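Sunerdale Kitchen & Allotment List
Posted Friday, 7.40 pm, by Mirela Vasconcelos

Subject: Re: Keeping fruit out on the table

Hello all,

Replying to Kivitz's message from earlier in the week, which I have left in so people who joined in March can follow it.

> My fruit keeps going over before we get through it. I buy for the week,
> it all goes in one deep bowl, and by the third day whatever is at the
> bottom has a soft patch. Tomatoes are the worst. My mother never put
> them in the fridge but my neighbour says she always does. Also, does
> anyone know if plums should be kept apart from everything else? I am
> tired of feeding the compost heap.
> Kivitz

The deep bowl is most of the trouble. I used one for years. Everything sits on everything else, and you only ever take from the top, so the bottom layer gets forgotten. I changed to a flat oval plate with a low rim and it made more difference than anything else I tried. It only holds a day or two's worth in a single layer. The rest of the shopping stays somewhere cooler and I top the plate up in the morning.

On tomatoes, I side with your mother up to a point. If they are still a bit firm, leave them out. Once they are properly ripe and you know you won't eat them that day, the fridge is fine, but take them out an hour before you want them. I keep mine off the fruit plate altogether and put them straight on the tablecloth, stalk end up or down, I have never noticed it matter much. A cloth is kinder to them than bare wood. Give it a shake each evening and wash it when it needs it. 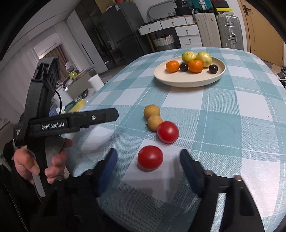

As for plums, they do bring other things on. A ripe plum next to a hard pear is useful if you want the pear for the weekend and a nuisance if you don't. I put plums and mandarins on the same plate and they get along well enough. Mandarins don't ripen any further once picked, they just dry out slowly, so they can stay out for the best part of a week. Guavas I would watch. They go from hard to too soft overnight in a warm kitchen, and you will smell them before you see it.

Some things I do when the shopping comes in:

Take everything out of the bags straight away. Net bags are all right for a few hours, plastic ones aren't.

Don't wash anything until you are going to eat it. If you have washed it already, dry it well with kitchen paper before it goes on the plate.

Pick each one up and turn it over. Anything with a split or a bruise goes in the front and gets eaten first, or goes in a pan. I stew plums with a little water and about 85 grams of sugar to a pound of fruit, which is sharp, so use more if you have children to feed.

Small fruit and small potatoes both roll. Put them down last.

I weighed what we threw away for one month before I changed over and it came to 1,008 grams. The month after it was 200, and most of that was one melon which was my own fault for buying it.

Medeiros asked me off the list about covers. I don't use one in the cooler months. In summer I lay a thin tea towel over the plate in the afternoon when the flies are about, and take it off again at night so the air can get round.

If anyone has managed to keep figs for more than two days I would like to hear how.

Mirela

Last updated: Friday, 9.15 pm

Comments (3)

Medeiros: Thanks for this. I've gone over to a flat dish and I can see what I've got now. The tea towel works but mine was too heavy and marked the plums, so go for a thin one.

Kivitz: Bowl is back in the cupboard. Neighbour still says fridge.

Mirell: Figs, line a box with paper, don't let them touch, coldest shelf. I got four days out of mine. Also 19 degrees is too warm for guavas in my kitchen, they go straight over.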